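Tanero - Keltden site
Packing floor meeting, minutes
1/31/22, break room

Chair: Kyung-hwa Ko
Present: packing leads from both shifts, floor representatives, maintenance, quality, HR, one person from Bạch for items 2 to 4
Apologies: purchasing

1. Minutes of the last meeting

Accepted with one change. Under "Breaks" the text should say that the late shift keeps its second break where it is. The draft had it moved to the end of the shift. Kyung-hwa will correct the copy on the board.

Matters arising: the mats at the hand tables have been ordered. The broken locker doors have not been fixed. Maintenance is waiting for hinges.

2. Arm on the play food line

Bạch gave an update on the arm that puts toy fruit into gift baskets. It has been running on the day shift through January, with one packer next to it. The target for this stage was 100 baskets a shift. The best shift so far was 155. A hand table does 300 on a normal shift, so the arm is still well behind. Bạch said the next stage is about fewer stops and that speed will be looked at later.

The day lead said most stops are of the same kind. The gripper goes in too close to the side of the basket and the safety limit trips, or a piece of fruit is let go early and has to be put back by hand. Round pieces are the worst for this. The packer clears the stop, presses resume and writes it on the sheet. The sheet has no column for how long the stop took, and the packers asked for one. Agreed.

A packer asked if the arm could be left to run through lunch. Bạch said it could. Kyung-hwa said it will not, for now. Someone has to be on the floor whenever it is powered, and lunch cover is already thin.

Quality said that baskets from the arm are passing at the same rate as the hand-packed ones after the packer has looked them over. There are no figures for baskets before that check. Quality would like some, and will pull a few from each run before the packer touches them.

3. Jobs and hours

This item took most of the meeting.

Three packers have been trained to work beside the arm. HR confirmed that their pay grade is unchanged during the trial. The floor representatives said this is not right. The work now includes clearing stops, filling in the sheet and talking to Bạch on the phone, and none of that is in the packer job description. HR will write up what the three of them do in a shift and compare it with the line attendant grade. The representatives want to see the draft before it goes to head office. Agreed.

The late shift lead asked directly whether hand tables will close. Kyung-hwa said no table closes before the end of the trial and no one on the current staff list will lose hours because of it. She could not say what happens after that. Temporary staff for the spring orders may be fewer than last year. Several people said temps should be told this early, before they turn down other work. HR to send a letter.

One of the trained packers spoke about what the job is like. Her shoulder is better than it was at the hand table, as she is not reaching across all day. She also said it is a long time to stand and watch something, and that the day goes slower. She misses talking to the others - the arm is at the far end and you cannot hear anyone from there. She would not want to do it five days running. The other two agreed about the length of time but one of them prefers the quiet.

It was agreed to try a half-shift rotation: four hours at the arm, four at a hand table. The day lead will draw up the rota. If it works, more packers can be trained. Names to the day lead. It is open to anyone, and no one will be put down for it without being asked.

The floor representatives asked if the stop sheets can be used to judge individual packers. Kyung-hwa said they are for the arm. The representatives asked for that to be printed on the sheet. Agreed.

4. Ultgate software and cameras

The Ultgate screen at the arm shows the current run and the stop count. Packers find the text small. Bạch will make it larger. They will also change the warning "OPERATOR FAULT", which comes up when the gripper misses a piece and the person standing there has done nothing. Suggested wording: "PICK FAILED - CHECK TABLE".

Questions were asked about the cameras. Bạch said the cameras at the arm are there to see the table and the baskets. Staff wanted to know who can open the pictures and how long they are kept. Bạch did not have the answer and will send it in writing. Until then no pictures are to leave the site apart from those Bạch needs for faults, and the ones used in these minutes were shown to the meeting first.

Maintenance raised the cleaning of the surfaces at the arm. The hand tables are wiped at the end of each shift, but no one had been told who wipes down at the arm. It will be the packer on duty, with the power off. Marks that do not come off with the usual spray go on the maintenance list. Solvent is not to be used near the gripper.

5. Floor layout

The pallet lane past the arm is too tight when two carts meet. Maintenance proposed moving the carton rack back against the wall. Both leads are in favor. It will be done between shifts so that the lane is never closed while people are working.

The late shift asked for a light over the sheet holder. Maintenance has a spare one.

6. Other business

The microwave on the left trips the breaker. Do not use it.

The coat rack by the side door is staying.

7. Actions

Day lead: rota for half shifts, collect names for training
HR: write-up of duties at the arm, draft to the floor representatives; letter to temps
Bạch: larger text and new warning on Ultgate; written answer on camera pictures
Quality: pull baskets before the packer check and record results
Maintenance: move carton rack, fit light, locker hinges
Kyung-hwa Ko: new stop sheet with a time column and the line about its use; correct last minutes

Pictures for items 2 and 4
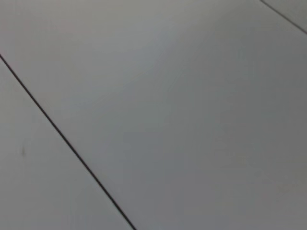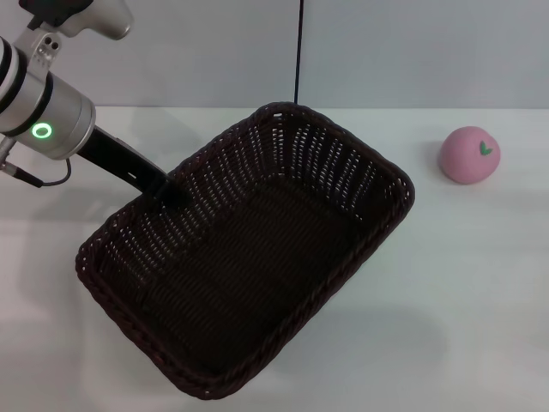
Play food line, Keltden. First picture: gray panels with a small mark near the left edge, wrist camera. Second picture: gripper in the basket, toy peach on the table.

Next meeting: same room, after the first two weeks of the rota. Items to Kyung-hwa Ko beforehand, on paper or by email.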